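Skedcombe Textile Sorting: April Gallery

Gallery compiled by Shiyu Dai. The first plate covers the lift: black fabric with pale bands, held up over the tiled floor and sagging toward one side. Part of the lettering on one band reads "HEI", and there is a loop of blue cord at the upper part. 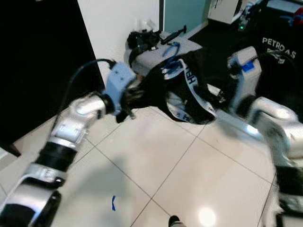

Notes on handling

The captions below follow the order of work at Skedcombe, from lift to shelf. They apply to mixed soft goods up to the size of a single sheet. Rugs and filled bedding go to the Dimaculangan annex and have their own page.

Lift

Dark fabric is lifted clear of the floor before it is turned. A piece held at two points sags between them, and the depth of the sag gives a first reading of weight and stretch. Knits drop further than wovens at the same spacing.

Cords and loops

Drawcords, hanging loops and loose ties are freed before the first fold. A cord left inside makes a ridge that shows through four layers and tilts the stack. Knots are opened by hand. Cords with a metal end are coiled and laid on top.

Printed bands and lettering

Printed areas are folded outward where the layout allows. Two printed faces pressed together for a long period can stick, and the ink lifts when they are pulled apart. If a band crosses the fold line, shift the line by a hand's width. Lettering is recorded as read, including partial words. Do not complete a word from memory.

Finding the top edge

On a bunched item, find a hem, then follow it to a corner. Eskil Kristiansen prefers to start from a seam on dark goods, where the hem is hard to see against the rest. Either method is accepted. Shaking is limited to two strokes so that lint stays off the neighboring piles.

Flat lay

The piece is laid face down and smoothed from the center outward. Check for twist along the side seams. A twisted seam is noted on the card but not corrected, as most come back within one wash.

First fold

Long edge to long edge. Sleeves or straps, if present, go in before the edge is brought over. Sheer and slippery fabrics get a strip of tissue at the fold.

Second and third folds

Fold in thirds from the bottom. The finished width is set by the shelf board, which is the same for all bays. Onyekachi Ugwu has marked the width on the table in pencil; the older chalk line is 29 millimeters too wide and should be ignored.

Stack

Ten pieces to a stack, folded edge forward, alternating left and right so the thick sides do not build up together. Dark goods are kept in the lower bays out of the window light. Bay 6 has a bowed board and takes light items only.

Cards

Each stack gets one card, written in pencil. The card carries the stack number, main color, fabric type if known, and any readable print. The April series runs from 447 upward. Card 50 from the previous series was never found and its number will not be used again.

Care labels

Labels are read but not cut. A faded label is entered as "no label". Chibuzor Adebisi keeps the symbol chart by the door and has added the older drying symbols at the bottom.

Table covers

The cotton covers are changed when lint is visible on a dark piece after one fold. The Histell covers fit both tables. The Flendberg covers are short on the long table and leave the far corner exposed, so pin that corner or use the short table.

Corrections

The fold width in last year's gallery was given for the old shelf boards. Use the pencil mark. Send other corrections to Somtochukwu Afolabi with the stack number.

Recent galleries

Shelf boards, bays 1 to 6
Buttons and fasteners by size
Dimaculangan annex: rugs and filled bedding
Mending table, before and after the new lamp
Symbol chart, revised
Lot 739: table linen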